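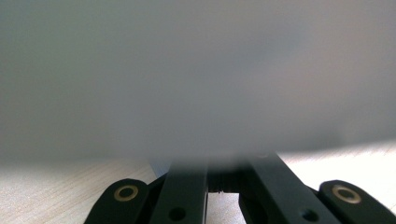
El Fassi

Smoke-free policy for a shared building: what has to be in it, and does vaping count?

I look after the paperwork for a small dance and fitness charity, Lola, which rents two floors of a former mill. The other tenants are a café (Breva) and a print workshop. The lease says the tenants must "maintain a smoke-free environment in the common parts" and leaves it at that. We are in England.

The inside of the building is straightforward. The trouble is the covered loading bay at the back, which has a roof, one full side wall and a half-height wall along the rear. People from all three tenants smoke there, and the smoke goes up the stairwell into the studio where we run the under-12s classes. I measured the bay in September. Total wall area, if the openings are counted as wall, is 85 square metres. The openings come to 37 square metres, and one of them has a roller shutter that is left up all day.

Is the bay legally an enclosed space, and can our policy cover e-cigarettes as well? The landlord's agent has asked for a draft before the lease renewal.

Breakwater337

The test in the regulations is whether the place is "enclosed" or "substantially enclosed". Substantially enclosed means it has a roof or ceiling, and the permanent openings in the walls add up to less than half of the total wall area. Doors, windows and other fittings that can be opened or shut are not counted as openings. They are treated as wall, whether or not they happen to be open.

On your figures the openings are 37 out of 85. Half of 85 is 42.5, so the bay is already under the line before the shutter is taken into account. Take the shutter opening off the 37 and it falls further under. If it is used as a workplace by more than one person, or the public can get into it, then it should be smoke-free, with a sign, and whoever controls or manages it has a duty to stop people smoking there.

Check that you included the space above the half-height wall as an opening. It is permanent, so it does count, and people often leave it out. If it is missing from the 37 the result could change.

The council's environmental health team enforces this. Ours came out and gave a view on a bike shelter without any fuss. Ask for it in writing.

Namano

Just move the ashtray. Ours used to be by the back door and when it went to the far end of the car park everyone went with it within a couple of weeks.

Tallowfield

Agree with the first reply on the bay. On vaping: the smoke-free regulations apply to lit tobacco and anything else that is lit, so e-cigarettes fall outside them. That does not stop you. An employer or occupier can ban them on its own premises as a matter of policy, and in common parts the landlord can do it through the lease or the building rules. Keep the two in separate clauses. If one clause says both are "prohibited by law" it is wrong for one of them and somebody will point it out.

Things I would put in the draft:

Areas covered, by name and marked on a floor plan. Include the stairwell and the bay.
Who is bound: staff, freelance teachers, parents, contractors, delivery drivers.
Smoking clause (statutory).
Vaping clause (policy).
Any outdoor area where smoking is allowed, with a distance from doors and air intakes.
Who deals with complaints, for each tenant.
Review date.

Your policy only binds your own people and visitors. To reach the café and the workshop it needs to go into the building rules, so send the agent two documents: your own policy, and a suggested clause for all three leases. The rules in Wales and Scotland are different in places, in case anyone else is reading this for a building there.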